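Household Reference > Storage and Organization > Trays and Divided Containers

Divided tray

By Kornél Fodor
Updated December

A divided tray is a shallow, open container with raised outer walls and one or more internal partitions, used to hold small items in separate places. Divided trays are found in kitchens, offices, workshops, shops and schools. They differ from boxes in having no lid and from plain trays in having some feature on the floor or walls that keeps the contents apart. The feature may be a fixed wall, a removable panel, a molded recess or a set of parallel grooves.

The term covers a wide range of goods. A cutlery tray, a desk organizer and a snack tray with one open area and one slotted area are all divided trays. Trays in which every compartment is closed on all four sides are sometimes called compartment trays, although sellers use the two names loosely.

Construction

Most household divided trays are rectangular. A rectangular tray fits against the side of a drawer or the back of a shelf and can be placed next to others without wasted space. Round and oval trays are made mainly for serving food at the table.

The outer wall has two jobs. It stops items from sliding off when the tray is carried, and it stiffens the floor, which would otherwise bend under load. Walls may be straight or slightly sloped. Sloped walls allow empty trays to be nested, while straight walls give a little more usable floor for the same outside size. Many trays have a rolled or thickened rim, which is more comfortable to grip and less likely to crack.

Common materials are plastic, wood, bamboo, coated wire and sheet metal. Plastic trays are usually molded in one piece, so the dividers and the floor have no joint between them where crumbs can collect. Wooden trays are built up from separate pieces, and the dividers are often set in shallow grooves and glued. Wire trays drain and air well but are poorly suited to small objects, which fall through or tip over.

Light colors such as white, cream and pale gray are common in kitchen trays. Dirt and spilled food show up easily on them. Darker trays are more usual in workshops.

Types of divider

Fixed dividers are part of the tray. They can't be lost or knocked out of place, but the sizes of the compartments can't be changed either. A cutlery tray with long bays for knives, forks and spoons is the most familiar case.

Removable dividers slide into slots in the walls or floor. The user sets the spacing and can change it later. The weak point is the fit: a panel that is too loose leans over, and one that is too tight may be difficult to pull out once the tray is full.

Ridged or slotted dividers consist of a row of low parallel ridges with grooves between them. Thin, flat things such as cards, envelopes, lids, tea packets and small bags can be stood on edge in the grooves. The ridges don't need to be tall, because each item is held at its lower edge and leans only a little. Some trays have ridges over the whole floor. Others have them over one part only and leave the rest open for thicker items.

Molded recesses are shaped to a particular object, for example an egg or a drill bit. They hold that object well and are of limited use for anything else.

Use with packaged snacks

Snack bags are awkward to store. They are soft, they are often sealed with air inside, and they vary in thickness from top to bottom. Laid flat in a pile, they slide, and the ones at the bottom are hard to identify. Loose in a deep basket, they settle into a heap, and small bags work their way down out of sight.

A shallow tray deals with part of the problem by limiting how many bags can be stored in one place. Bags are placed upright or leaning back slightly, with the printed front facing the user. Thick bags, such as those holding chips or puffed snacks, go in the open part of a tray. Thin bags, such as those holding dried meat or seaweed, may be placed in the slots if the grooves are wide enough, or in the open part if they are not.
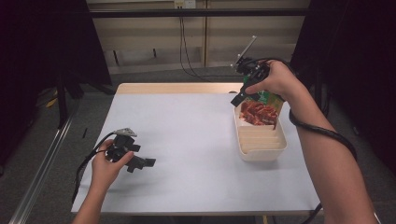
A snack bag going into the open part of a cream-colored tray with ridged slots.

Bags of dried meat are comparatively heavy for their size and tend to stay where they are put. Bags with a stiff bottom fold, known as stand-up pouches, can be set down without support. Flat pouches sealed on all sides have no base and need a wall, a ridge or a neighboring bag to lean against.

When several kinds of snack share a tray, they are generally grouped by type or by date. Grouping by date means that the bag to be eaten first is at the front and new bags are added at the back. Shops do the same with shelf trays. At home the rule is often dropped once the tray has been refilled a few times, and a quick sort when shopping is put away is enough to restore it.

Opened bags are usually kept apart from sealed ones. A clip at the top of an opened bag adds width, and a clipped bag may not fit in a slot made for a sealed one. Clips can also catch on the rim of the tray when the bag is lifted out.

Loading a tray

A tray is most easily loaded on a flat, clear surface such as a table or counter and moved to its shelf or drawer afterward. Filling begins at the far side and moves toward the near side, so that the hand doesn't have to pass over items already in place. Bags are held near the top edge and lowered, which keeps the contents at the bottom and leaves the lower part of the bag free to find its position.

A tray with an open area and a slotted area can be turned either way. With the slots in front, thin items are within easy reach and taller bags stand behind them. With the slots at the back, the thin items may be hidden. The first arrangement is more common where the tray is viewed from the front, as on a shelf. In a drawer, where the contents are seen from above, the direction makes little difference.

Overfilling is the usual fault. Bags forced into a tray press against the walls, and taking one out pulls others with it. Brittle contents may be crushed. A gap the width of a finger along one side is normally enough to let a bag be lifted out cleanly.

Sizes

There is no general standard for household divided trays. Makers tend to follow the depths of common drawers and cabinets. A frequently sold size is 36 centimeters long, which fits most kitchen drawers with room to spare. Walls are often roughly 4 centimeters high on drawer trays and higher on trays meant for open shelves.

The Renia line of slotted trays, introduced for pantry use, has grooves over half the floor and is sold in two lengths. Clatier makes a similar tray with removable panels. The Flomex 569 is a heavier model intended for shops and canteens, with a wall height of 100 millimeters and a rim that locks onto the tray beneath it when stacked. Trays from Nyitrai are made of beech and have fixed dividers only.

Before buying, the inside of the drawer or shelf should be measured, along with any hinge, runner or lip that reduces the opening. The outside measurement of a tray is taken at the rim, which on sloped trays is wider than the base.

Other uses

Slotted trays sold for the kitchen are often used elsewhere. In an office the grooves hold envelopes, index cards and folded receipts. In a sewing room they take pattern packets and cards of buttons. Gardeners use them for seed packets, which are close in shape to small snack bags and are sorted in much the same way, by type or by planting month. In classrooms the open area holds glue sticks and scissors, and the slots take cards.

Trays that have held oil, glue or garden chemicals shouldn't be returned to food use, even after washing.

Cleaning and care

Plastic trays are washed by hand in warm water with dish soap. Many are also suitable for the top rack of a dishwasher, but thin ones may warp, and a warped tray rocks when set down. Grooves collect crumbs and salt. A dry brush removes most of this before washing, and an old toothbrush reaches the corners where the ridges meet the floor.

Wooden trays are wiped with a damp cloth and dried at once. Soaking swells the wood and loosens glued dividers. Metal and wire trays should be checked for chipped coating, where rust begins.

Trays used for packaged food need cleaning less often than those holding loose food. Emptying and wiping them when a bag has leaked, and otherwise every month or two, is sufficient for most households.

See also: cutlery tray; drawer organizer; pantry; shelf basket; stand-up pouch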